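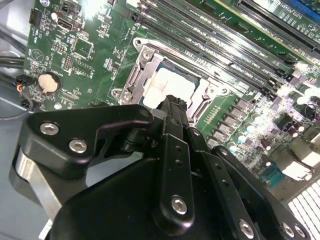

Figure 1. Gripper above the processor socket of a computer motherboard.

Partnerships between amateur sports clubs and local businesses: the Bernumholm pilot
Project report submitted by Leire Mateos and Nighat Sial
Supervisor: Purificación Pastor
Aug 29, 2019

1. Background

Bernumholm has a strong tradition of amateur sport, but most of its clubs depend on membership fees and a single shirt sponsor. When that sponsor withdraws, the club has little to fall back on. The Flenonent programme was set up to bring clubs together with firms from outside sport, in the hope that both sides would find work worth doing jointly. Our project followed the first round of the programme from the call for proposals to the closing meeting, and considered how the partnerships were formed and what the clubs gained from them.

2. Method

We sent a written questionnaire to 52 clubs in the district. Longer interviews were then held with the five clubs that had been matched with a partner. Benito Montes, who coordinates the programme, gave us access to the application forms and to the notes of the selection panel. Interviews with the firms followed the same list of topics as those with the clubs, so that the two sets of answers could be compared.

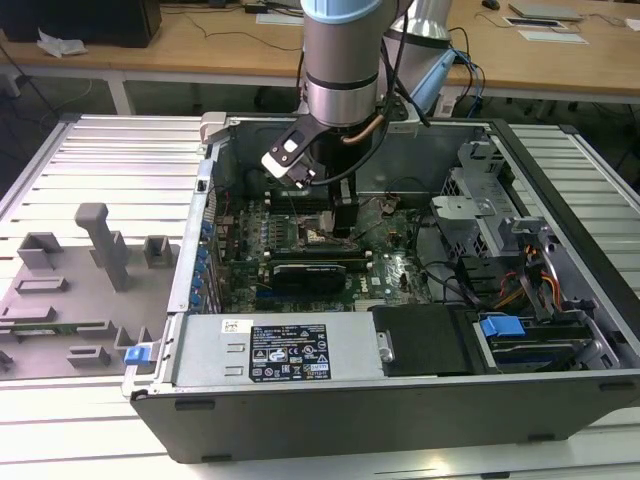
Figure 2. Robot arm over an opened Dell desktop tower lying on its side.

3. Findings

The clubs had entered the programme with differing expectations. The rowing club wanted help with winter training and was matched with Nugroho, a physiotherapy practice. The handball club asked for money and was offered instead a booking system for its hall, built by a small software firm in Odedport. Its secretary, Carmela Requena, told us that the committee had been disappointed at first, but that the hall was now let on evenings when it had previously stood empty.

Each partnership received a starting grant of 2,000 euros. Three clubs spent the whole sum before December, mainly on printing and travel. The other two held part of it back - a decision that both later described as sensible, as their partners' plans changed during the winter.

Written agreements made a clear difference. Where the club and the firm had set down who would do what,

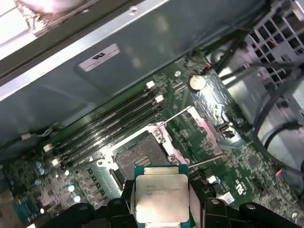

and by which date, meetings were short and disputes were rare. Where they had relied on goodwill, the same questions came up at every meeting, and one partnership was suspended for several weeks.

4. Discussion

The main difficulty reported by the clubs was finding a form of cooperation that suited the partner's ordinary work. Firms were most useful when asked for something they already did well.

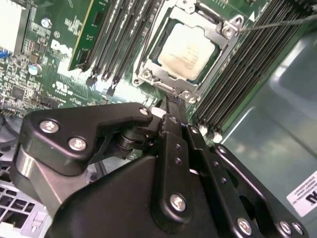 Club officers also raised the matter of time. Most of them have full-time jobs, and the programme's reporting forms took up evenings that would otherwise have gone to coaching. The forms should therefore be shortened, and the clubs' records kept in one place. Several clubs still hold their membership lists on a single desktop machine, and a single machine is not a safe place to rest the records of a whole season. We recommend that the next round set aside 50 euros of each grant for backup storage.

5. Further work

The rowing and handball partnerships will continue for a second season. The questionnaire should be repeated once that season has ended, with the wording of the questions on sponsorship income left unchanged.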